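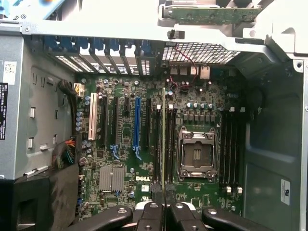 Intérieur de l'unité centrale Dell, panneau latéral retiré.

Unité centrale Dell reconditionnable, châssis tour
Référence : Flustetti 2,019
Vendue par Firkwood, dépôt de Gidport

Unité centrale de bureau Dell, format tour, proposée pour pièces ou pour remise en service. La machine provient d'un lot de postes administratifs retirés en août. Elle est vendue sans écran, sans clavier, sans souris et sans câble secteur.

Carte mère
Carte mère verte de marque Dell, montée dans son châssis d'origine. Les connecteurs d'extension comprennent un PCI blanc et des PCI Express noirs, longs et court. Le connecteur d'alimentation multibroche blanc est en place. Le bloc de connecteurs arrière comporte des ports de type USB.

Alimentation
Bloc en boîtier métallique argenté, avec son étiquette de spécifications noire. Le faisceau est livré tel quel. Nous ne vendons pas le bloc séparément sur cette référence. Pour une alimentation seule, voir la série Sitompul.

Châssis
Structure métallique gris argenté, coque extérieure noire. Les caches des emplacements d'extension sont maintenus par des languettes en plastique bleu, et la grille arrière est en nid d'abeille. La traverse en plastique gris clair reste sur la machine à l'expédition.

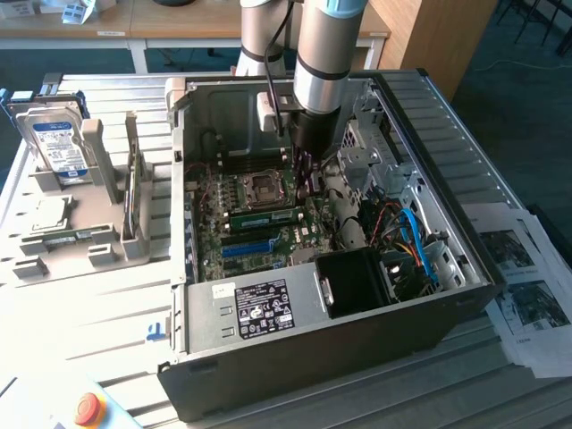 Le processeur n'est pas fourni. Le support est livré avec son cadre de maintien métallique et son levier. Avant de commander un processeur, relevez la référence de la carte mère et comparez-la à la liste du fabricant ; nous ne garantissons pas la compatibilité d'un modèle acheté ailleurs. La pâte thermique n'est pas comprise.

Une barrette de mémoire est incluse. Sa capacité n'a pas été relevée. Un câble SATA bleu est joint, ainsi que le conduit de ventilation en plastique noir. La cage pour disques est en métal gris perforé. Aucun disque dur n'est compris dans la vente, quelle que soit la quantité commandée.

Conditions
Garantie : 44 jours sur la carte mère et l'alimentation
Disponibilité : 2 unités
Frais de port : offerts à partir de 200 euros d'achat
Retrait : possible au dépôt de Gidport, sur rendez-vous

Les appareils retournés doivent être complets, traverse et conduit de ventilation compris. Les étiquettes ne doivent être ni décollées ni recouvertes.

Fiche mise à jour le 4 septembre.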